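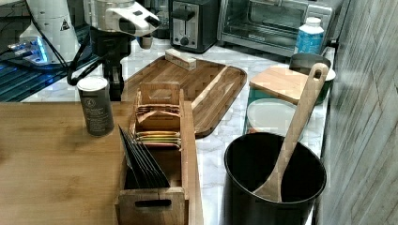 I've been meaning to write about the kitchen since we moved to Prarthorpe in November, and as usual I've let it slide until the rain kept me indoors. So, the worktop. It's marble, white with grey veins, and I'm still a bit frightened of it. My old one in Vudley was a scratched brown thing you could have dropped an anvil on, and I never gave it a thought.

These days everything gets chopped on wood, even one spring onion. I do love the long board with the groove round it. It came from a little shop called Barbu, cost me more than I'd planned to spend, and I carried it home on the bus like a baby! I oil it when I remember, wipe it off with an old tea towel, and then stand there admiring the grain when I should be getting the dinner on.

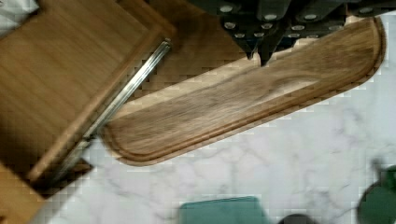 The groove earns its keep on tomato days, and with a roast chicken too, though you do have to carry the board to the sink very level (ask me how I know). The toaster and the little oven have their places at the back and I've given up trying to make them look tidy - we use them far too often to keep putting them away.

Then there's the black rail. I wasn't sure about it at first, but I've grown very fond of it, coppery edges and all. I keep wondering whether to polish it up, and then I put the kettle on and leave it another week.
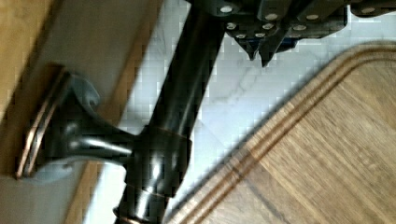
The rail, with the copper showing through at the base.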